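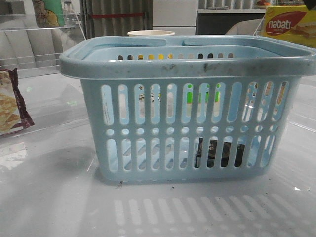
Korb aus hellblauem Kunststoff mit umgelegten Tragegriffen

Häufige Fragen zur Mitgliedschaft und zum Einkauf im Mitgliederladen Bramance

Die folgenden Auskünfte richten sich an Mitglieder, an Haushalte mit Interesse an einem Beitritt sowie an Gäste des Ladens. Maßgeblich bleiben in allen Fällen die Satzung und die Ladenordnung in der jeweils geltenden Fassung. Stand der Angaben: Samstag, 15. Dezember 2018.

Wer kann Mitglied werden?

Mitglied kann jede volljährige natürliche Person werden. Vereine, Kindertagesstätten und ähnliche Einrichtungen können eine Einrichtungsmitgliedschaft beantragen. Derzeit gehören der Genossenschaft mehr als 115 Haushalte und Einrichtungen an. Der Antrag ist schriftlich zu stellen; das Formular liegt im Laden aus und wird auf Anfrage auch per Post zugesandt.

Welche Kosten entstehen mit dem Beitritt?

Je Haushalt ist mindestens ein Geschäftsanteil in Höhe von 25 Euro zu zeichnen. Eine Aufnahmegebühr wird nicht erhoben. Der Anteil wird nach Beendigung der Mitgliedschaft nach Feststellung des Jahresabschlusses zurückgezahlt, soweit keine Forderungen der Genossenschaft entgegenstehen. Einrichtungen zeichnen mindestens zwei Anteile.

Darf ich auch ohne Mitgliedschaft einkaufen?

Ja. Gäste können während der allgemeinen Öffnungszeiten das gesamte Sortiment erwerben. Es gilt dann der am Regal ausgewiesene Gastpreis. Der Mitgliederpreis wird ausschließlich gegen Vorlage der Mitgliedskarte gewährt. Eine nachträgliche Verrechnung ist nicht möglich, auch wenn die Karte lediglich zu Hause vergessen wurde.

Können Angehörige meine Mitgliedskarte benutzen?

Die Karte gilt für alle Personen, die im Aufnahmeantrag als Haushaltsangehörige eingetragen sind. Änderungen, etwa durch Umzug oder Familienzuwachs, sind der Mitgliederverwaltung mitzuteilen. Eine Weitergabe an haushaltsfremde Personen ist unzulässig. Für Nachbarschaftshilfe, beispielsweise den Einkauf für ein erkranktes Mitglied, stellt Frau Floarea Neagu von der Mitgliederverwaltung eine befristete Vollmachtskarte aus.

Wie funktioniert die Vorbestellung?

Vorbestellungen werden auf dem Bestellbogen oder telefonisch entgegengenommen und müssen spätestens zwei Werktage vor der gewünschten Abholung vorliegen. Bestellbar sind alle Waren des Trockensortiments, Brot der Bäckerei Mihăilă sowie Obst und Gemüse nach aktueller Liste. Einzelne Eier und angebrochene Gebinde können nicht vorbestellt werden. Bitte geben Sie auf dem Bogen Ihre Mitgliedsnummer und eine Rufnummer für Rückfragen an.

Wie lange wird meine Bestellung aufbewahrt?

Trockenwaren werden drei Werktage bereitgehalten. Kühlpflichtige Ware und Brot sind am vereinbarten Tag bis Ladenschluss abzuholen; andernfalls gehen sie in den freien Verkauf über. Bereits bezahlte Beträge werden in diesem Fall gutgeschrieben, bei Brot nur zur Hälfte.

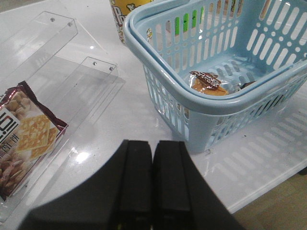

Wer wiederholt bestellte Ware nicht abholt, kann nach vorheriger Mahnung von der Vorbestellung ausgeschlossen werden. Der gewöhnliche Einkauf im Laden bleibt davon unberührt.

Darf ich eigene Behältnisse mitbringen?

Für Getreide, Hülsenfrüchte, Nüsse und Teigwaren aus dem offenen Verkauf sind eigene Behältnisse ausdrücklich erwünscht. Sie müssen sauber, trocken und verschließbar sein und sind vor dem Befüllen an der Kasse zu wiegen. Für Käse und andere Ware von der Theke gelten gesonderte Hygienevorschriften, über die das Personal Auskunft gibt.

Muss ich mich an der Arbeit im Laden beteiligen?

Eine Pflicht zur Mitarbeit besteht nicht. Mitglieder, die sich an Inventur, Warenannahme oder Regalpflege beteiligen möchten, tragen sich in die Liste im Eingangsbereich ein. Voraussetzung für Tätigkeiten mit unverpackten Lebensmitteln ist eine gültige Belehrung nach dem Infektionsschutzgesetz. Die Einteilung nimmt die Ladenleitung vor.

Was geschieht bei einer Reklamation?

Mangelhafte Ware wird gegen Vorlage des Kassenbelegs umgetauscht oder erstattet. Verderbliche Ware soll möglichst am Tag nach dem Kauf reklamiert werden. Ist der Beleg nicht mehr vorhanden, genügt bei Mitgliedern in der Regel der Eintrag im Kundenkonto. Ihre gesetzlichen Gewährleistungsrechte bleiben unberührt.

Wird eine Rückvergütung gezahlt?

Über eine Rückvergütung entscheidet die Generalversammlung, die jährlich im Mai stattfindet. Sie bemisst sich nach dem Umsatz des Mitglieds im abgelaufenen Geschäftsjahr. Ein Anspruch entsteht erst mit dem entsprechenden Beschluss. Mitglieder, die auf ihre Rückvergütung zugunsten der Rücklage verzichten möchten, erklären dies schriftlich gegenüber dem Vorstand.

Wie kann ich kündigen?

Die Kündigung ist zum Ende des Geschäftsjahres möglich und bedarf der Schriftform. Die Frist beträgt drei Monate. Die Mitgliedskarte ist mit Wirksamwerden der Kündigung zurückzugeben. Bei Wegzug kann der Geschäftsanteil auf ein anderes Mitglied übertragen werden, sofern der Vorstand zustimmt.

An wen wende ich mich mit weiteren Fragen?

Anfragen zur Mitgliedschaft bearbeitet Frau Neagu. Für Fragen zum Sortiment und zu den Lieferanten ist der Ladenleiter, Herr Emanuel Pascu, zuständig. Schriftliche Anfragen können in den Briefkasten am Eingang Girellstraße eingeworfen werden.

Weitere Themen
Ladenordnung
Bestellbogen und aktuelle Obst- und Gemüseliste
Hinweise für Einrichtungsmitglieder
Einladung zur Generalversammlung
Öffnungszeiten an Feiertagen

Kontakt | Impressum | Datenschutz | © Mitgliederladen Bramance eG | Nach oben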